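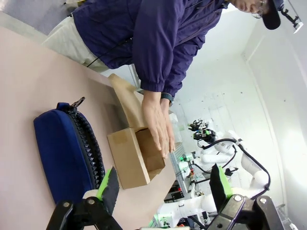 Who should write the safety rules for a robot bench? The people who stand at it, with one stubborn person from outside to ask what the words mean.

Home | Opinion | Work | Archive | Subscribe

By Annatjie Engelbrecht
5/27/20

I have read the Holomer bench code, all 310 lines of it. It defines "operator" twice, differently, and "nearby" never.

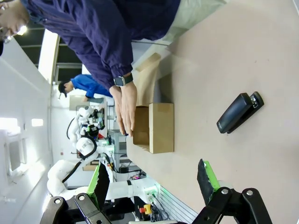

My quarrel is with length. A rule you can't recall with your sleeves near a moving arm is a rule for the filing cabinet. At Rolla they had more than 200 when I visited in March, and the one everybody could recite concerned the coffee machine.

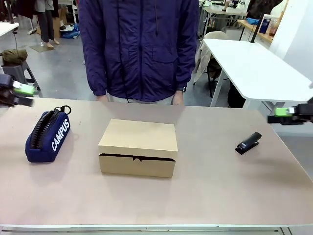 Luster went the other way and kept 3. Know where the stop button is. Say "hands in" out loud before you reach. Blades stay closed unless you're cutting. I'd add a fourth about who may restart the arm, and I've written to them saying so. They thanked me warmly and changed nothing. 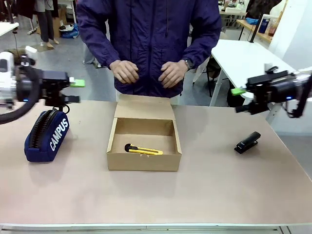
Then there is the matter of signatures. Testa has its people sign page 33 every morning, and I'm told the pens wear out faster than the grippers. I would trade the whole stack for a card taped at elbow height, in large type, with a date on it so we know when to argue again.

14 comments | 52 shares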